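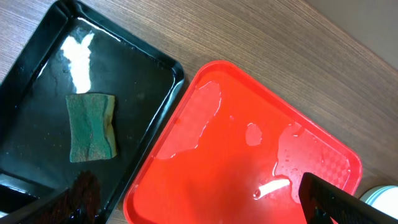
A sponge on one of the wet serving trays at the Wike community kitchen.

The Wike community kitchen will wash its serving trays by hand until January, after its dishwasher broke down for the third time this summer and the board decided against another repair.

The machine, a Zonden model bought used when the kitchen opened, stopped draining on 24th August. A repair estimate came in at $2839, more than the kitchen paid for it.

"We had already put $1000 into it this year," said kitchen manager Ifeoma Nwosu. "I would sooner save toward one that works."

Trays are the biggest part of the job. Lunch is served on them, and on a busy day every tray in the building goes out at least once. Diners are asked to scrape their trays and stack them by color at the hatch, black on the left and red on the right.

Washing now takes place at the long tables in the back room as well as at the two sinks. Each tray is scrubbed with a sponge, rinsed and left in a rack to air dry. Sidra Bukhari, who runs the afternoon shift, said the rims take the most work.

"Gravy gets in the corners," she said. "The green side of the sponge takes it off, but you have to go around twice."

Bukhari's shift has been finishing later than usual — often after 4 p.m. — and the kitchen has moved the end of lunch service up by 10 minutes to make up some of the time. Opening hours are otherwise the same.

Skovari, the hardware store on the corner, has donated sponges and dish soap. A further $1000 has been pledged toward a new machine by Arkeo, the bakery that supplies the kitchen's bread.

People who can help with washing after lunch can leave their name at the front desk. Gloves and aprons are provided.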